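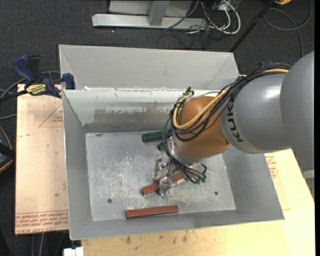 **trerik_pete**
ok so moving the whole garage to the new place in Clirarham in April, 19 miles, and I can't decide bins or boxes for the small stuff. Wife says cardboard, it's free. I say bins. Plain gray metal, rectangular, like the one up top. Heavy but you can stack em and rain doesnt matter. Anyone regret going metal?

**cprado**
Did metal last move. Never again. My back was shot after 2 trips. Cardboard from the liquor store, double tape the bottom, done.

**Maxence C.**
Disagree with cprado. Cardboard is fine for clothes. Put sockets and drill bits in it and the bottom drops out on the driveway, ask me how I know. Half fill the metal ones - problem solved.

**cprado**
half fill = twice as many bins to carry. how is that solved

**Maxence C.**
Lighter ones tho. And use a hand truck??

**benoit_l**
What's the mover's limit? Baudry wouldn't take anything open on top, made us buy lids. Call first. Also they weigh the truck, we came in around 3000 lb and paid extra.

**trerik_pete**
No movers, just my brother in law's pickup. Didnt think about lids. Hm

**prasert_y**
Old towels over the top and a ratchet strap. Lids are a waste of money. Label the SHORT side, thats the side you see once theyre stacked.

**benoit_l**
Towels blow off on the highway. Get lids.

**trerik_pete**
ok metal for tools, cardboard for the rest. still fighting about the lids - will post once we've loaded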